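Funilard bin-picking kit: progress report on the Susness trial
Prepared for the Koivisto fund, 24th December

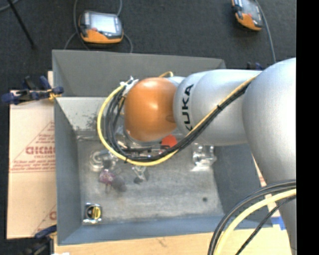 The KUKA arm over the gray test bin, with a mix of small items on the floor of it.

Dear all,

Thank you for your patience with this one, and for the kind note that came with the second payment. I had hoped to write sooner, but we wanted to get through the mixed-item runs first so that you would have something more solid than my impressions.

As you'll remember, we are reviewing the Funilard kit as a package that a small sorting shop could buy and bolt on to an arm it already owns. Pondari supplied the kit on loan for the length of the trial, and two of us have been running it since May. We have now logged 181 of the 300 picks we promised you, and I expect the rest to go faster now that the setup has stopped changing under us.

The good news is that the kit is pleasant to live with. The manual is clear, the software found the arm without any fuss, and fuzzy or dark items have given us far less trouble than I feared. Clear plastic is another story — shiny, see-through pieces are still where most of our failed picks come from, and small flat items lying near a wall of the bin come next. Pondari has sent us 2 software updates for this, and the later one did help, though I wouldn't yet tell a shop owner that the problem is solved.

I would also like to say a word about cables, which take up more of our day than I ever thought they would. The loop at the wrist needs enough slack to turn freely, and the kit's instructions give it a single paragraph. We have asked for a proper page with drawings, and Pondari seemed glad to be asked.

Spending is on plan, apart from a little extra for clamps. Next come the remaining picks, then a week of letting people at Susness use the kit without our help, and after that the written review.

With warm thanks,
Tyyne Räsänen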